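Okach Twin Bench Kit: what's in it and who it suits

I've been selling the Okach for a while now, and the question I get most is still "will it fit in my spare room?" Yes! The kit is two arms, one front rail, the frame and the wallpapered panels, and it ships in two boxes. The rail is 103 cm long, and the whole thing went together for me in an evening (okay, a long one, I put one post in upside down).

You get your choice of panel print and a floor mat, plus the toy-and-tissue prop set from Nudeck if you tick that option.

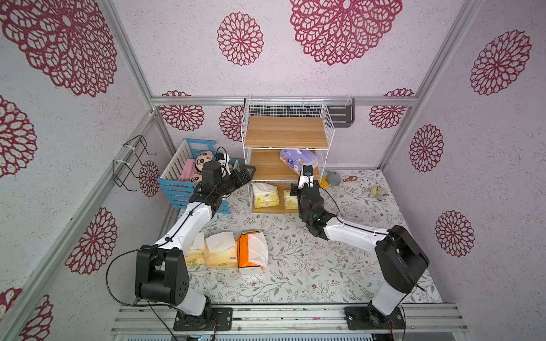 Okach kit, both arms on the front rail, with the shelf and crib props.

Each arm bolts down on its own base plate, so you can slide them closer together if your tasks need it. I'd leave them where the guide puts them for the first week, then play! The software is Pralico, it comes preinstalled, and there are 17 starter tasks to copy and mess with. 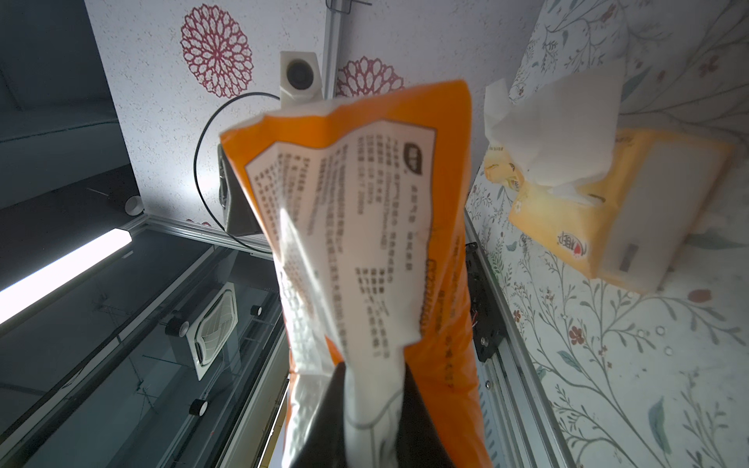
Grippers are what people email me about, so let me be frank about those. The fingers are slim and they're fine on soft stuff, which is most of what I throw at them. Thin crinkly packaging is my favorite test, and you can see a finger pinching the orange plastic bag by its folded lower end, with the big printed label on its face. Heavy things are another story – I stop at 100 grams and so should you. Spare finger pads come from Thiele and the swap takes one small screwdriver.

Wrist cameras are included on both arms, with cable clips for the long links. Please use the clips (I didn't at first, and I bought a new cable).
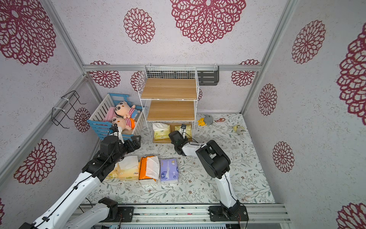

Tissue pack tidying, right gripper at the bottom of the shelf.

Warranty covers the joints for up to 172 days of use. Orders placed before November get the second floor mat free, and you can pick the print at checkout.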